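Paying to play a showcase: worth it?

gukdale_bass
We're a four-piece, mostly indie folk, and we got offered a slot at the Flavley showcase in July. The slot is free but delegate passes are extra, and with travel we'd be looking at almost 1,000 for a 20-minute set. Has anyone here done it and gotten anything out of it?

mattress_tapes
Did it two years ago. Played to 15 people, and most of them were in other bands. I'd put the money into a good press photo and a radio plugger.

Liu_onkeys
I disagree with that. The set itself matters less than the meetings. Email bookers a month ahead and ask for ten minutes each. We came home with two festival dates, and neither booker had seen us play.

mattress_tapes
Sure, but then you could skip the showcase and just send the emails.

Liu_onkeys
You could. They answer more often when you're on the program, at least in my experience.

northpier
Check where you're staying before you decide. The hotels near the venue go up a lot that week. We split a rental with another band and cooked for ourselves.
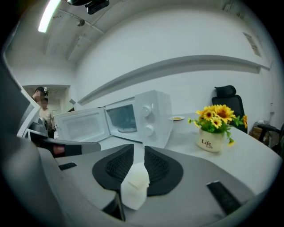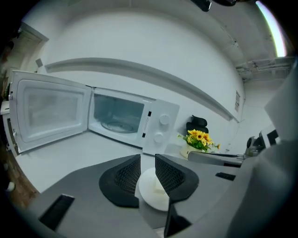
The drive in was 15 minutes and parking was free after 6 pm, so it came out much cheaper than the hotel. Ask the organizers for the list of bands too — someone is usually looking to share.

gukdale_bass
Thanks. Does anyone know who handles the export grants now? The page I had bookmarked is dead.

Liu_onkeys
Yi-chun Shih at Golletti helped us with ours. You need the invitation letter and a budget. We asked for travel only and got 491 back after the trip, so you still have to cover it up front.

mattress_tapes
Didn't know the grant covered showcases. That changes the math a bit. I'd still skip the delegate passes for all four of you and buy one.

gukdale_bass
One pass was my thinking too. I'll write to Golletti tonight and see what the deadline is.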